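Ketis Community Events Desk
Ticket 2587: Veterans memorial ceremony, livestream audio dropping out
Status: Closed
Opened by: Caoimhe Fahy, Dunditz Veterans Hall
Assigned to: Finbarr Heffernan
Category: Streaming / hybrid events

Reported problem: during the rehearsal for the memorial ceremony, remote viewers lost sound whenever the feed switched from the lectern to the flag plaza. Video was not affected. In-person audio through the hall speakers was normal.

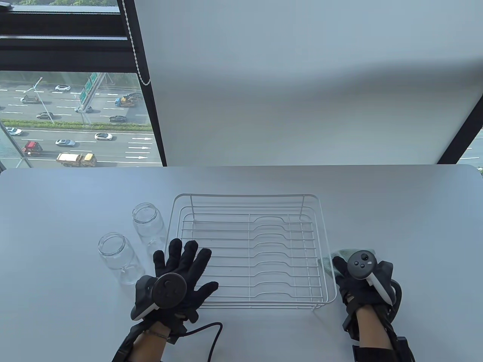

Glass jars and a white wire dish rack.
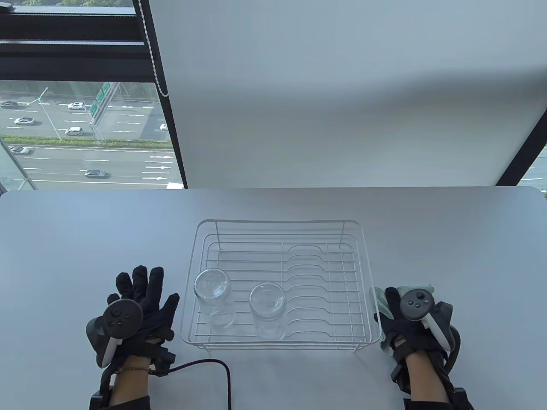 Does a remote viewer need an account to watch the ceremony?
The stream is open to anyone with the event link. An account is only required for posting a name to the online roll of remembrance, and names posted there are reviewed before they go on screen.

Log

Entry 1, Heffernan
Pulled the rehearsal recording. Dropouts match each switch to input 3 (plaza camera). Sound returns when the operator switches back to input 1 (lectern). Encoder shows no packet loss at those times. Network ruled out for now.

Asked the site for the following:
Mixer model and firmware version
Screenshot of the audio routing page
Whether the plaza microphone goes to the hall mixer or directly to the camera

Entry 2, Fahy
Mixer is the Kovero unit installed in January. Firmware has not been updated. Plaza microphone is wireless and goes to the hall mixer, channel 6. Routing page attached. The bugler and the wreath party will both be on the plaza, so that channel has to be live for the second half of the program.

Entry 3, Heffernan
Routing page shows the stream output set to "audio follows video." With that setting, the switcher takes sound from whichever camera is selected. Input 3 has no microphone connected at the camera, so the stream gets silence. The hall speakers are fed from the main mix and would not show the fault.

Recommended change:
Open Outputs, then Stream
Set Audio Source to Main Mix
Turn off Audio Follows Video for inputs 1 and 3
Save to a new preset and leave the rehearsal preset in place

Entry 4, Fahy
Change made. Sound now stays up on both inputs. New issue: on the stream, voices at the plaza arrive before the picture. It is easy to see when the chaplain speaks. Speakers in the hall are fine.

Entry 5, Heffernan
Expected with a wireless camera link. The picture is late and the mixer sound is not. Add delay to the stream output only. Do not add it to the main mix or the hall speakers will lag behind the lectern. Start at 3 frames and clap in front of the plaza camera, then raise one frame at a time until the sound matches.

Entry 6, Fahy
Matched at 8 frames. Lectern is now slightly late in the other direction. Is there a way to set it per input?

Entry 7, Heffernan
Not on this firmware. Two options: leave the delay at 8 and accept the offset at the lectern, or save two presets and recall the second one when the program moves outside. The break before the wreath laying is long enough for a preset change. Name them clearly.

Entry 8, Fahy
Went with two presets, "Lectern" and "Plaza." Ran the full order of service twice with Morrison on the switcher. No dropouts. Closed captions were also on for the second run and stayed in step with the sound.

Resolution, Thu 4 June
Cause: stream audio was following video to a camera input with no microphone. Fixed by assigning the stream to the main mix. Sync offset handled with separate presets. Firmware update deferred until after the ceremony at the site's request. Reopen this ticket if the fault returns.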